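Vosent Costa desk lamp: eight months on

I bought the Costa in February, in the week my old lamp finally shed its spring into a bowl of soup. It cost £102 from Flelport, who delivered it to next door and told me it was in my porch. I don't have a porch.

I do embroidery and a lot of paperwork, and my eyes are no longer on speaking terms with either.
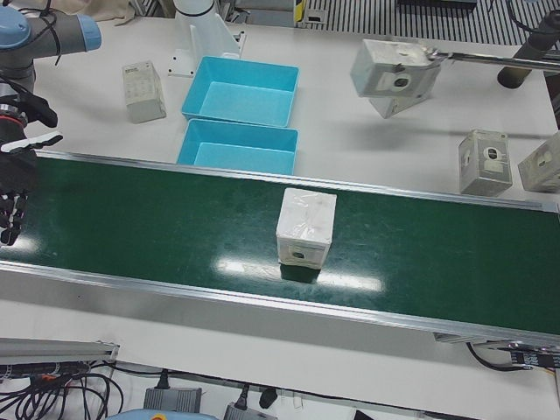
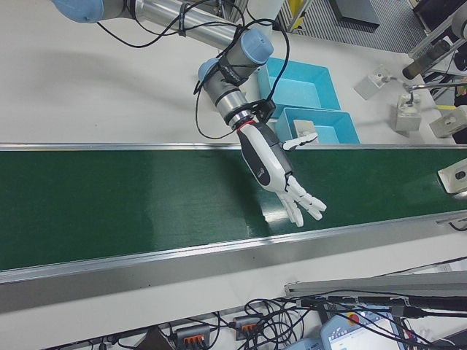
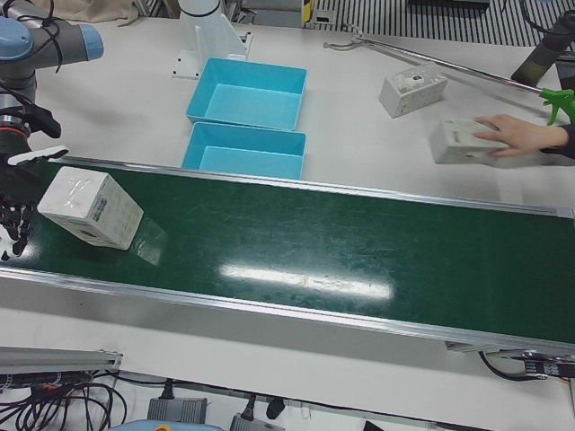
My chief complaint with every lamp I've owned is glare. You buy a light so you can see a thing, you switch it on, and now you can see the light instead. Anything with a bit of polish to it will do this, from a varnished desk to a glossy magazine, and a brighter bulb only makes a brighter streak. The Costa deals with it by having a hood you can tip almost flat, so the light comes in low from one side. On my desk, which I varnished myself and far too generously, this works very well. On glossy magazines it works if you also move the magazine. On my phone it does nothing at all, but then I suppose I could put the phone down.

Brightness comes in 5 steps. Step one is for finding the switch. Two and three are pleasant. Four is where I do the embroidery, and step five made my sister Teresa ask whether I was about to question her about a burglary. There is a warm setting and a cool one, and you change between them by holding down the same button you use to turn it off, so for the first fortnight I sat in the dark a good deal.

The arm is the best part. It goes where you put it and stays there, even at full stretch, which the soup lamp never managed in its life. The base is heavy enough to mean it. I've knocked it with an elbow more times than I'd like to admit and it has only ever moved me.

The cable is too short. I measured it at 643 millimetres, in a temper, and the box makes no mention of it. Unless you have a socket let into the desk like somebody in a brochure, you will be buying an extension lead.

Then there's the clamp, sold separately, item 713 in the catalogue. Leonor Simões at the lighting shop in Nuranham talked me out of it. She said it fits thin table tops and only thin table tops, and that she'd had three come back. I'm grateful to her, and slightly embarrassed that I'd bought the lamp elsewhere to save the bus fare.

One more grumble. The hood gets warm on step five. It isn't hot, but the cat has noticed, and there is now a cat on the desk from teatime onwards, lit beautifully from the left.

Four stars. I'd buy it again, with a longer cable, and have it sent to work.

Posted Fri 12 October by T. Morais's long-suffering brother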